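Visit Report: Dralamen Residence, Furnished Rooms and Linen Service
November 25, 2025

The Housing Office visited the Dralamen residence to review furnished rooms ahead of the December intake. The building offers 127 rooms on four floors, with bedding supplied under contract by Solteo.

The visit began in the linen store, where more than 600 sheet sets are held in labeled bays. Staff explained the change to plain green sheets, which are easier to sort by bed size than the earlier white stock. Our party then went up to the bedrooms. 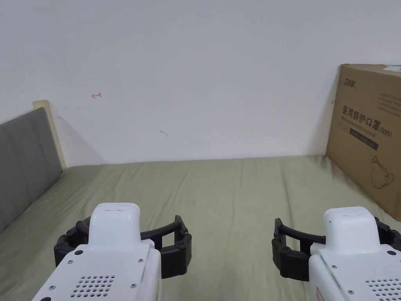
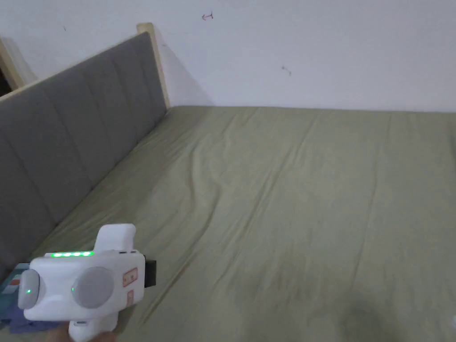

Green bed sheet, Dralamen residence.

Fitted sheets are changed weekly and washed on site at 62 degrees Celsius. The residence reports that the laundry handles 3,350 pieces a month during the main term. Duvets and pillows are issued to each resident on arrival and signed for at the front desk.

Two points were raised with the management. Spare sheets should be kept on every floor, as the single store is a long walk from the upper rooms. The office also asked for a written schedule for the cleaning of upholstered headboards. Management agreed to send both items in writing.

The next visit on the program is to the Talpur building, where the same bedding contract applies.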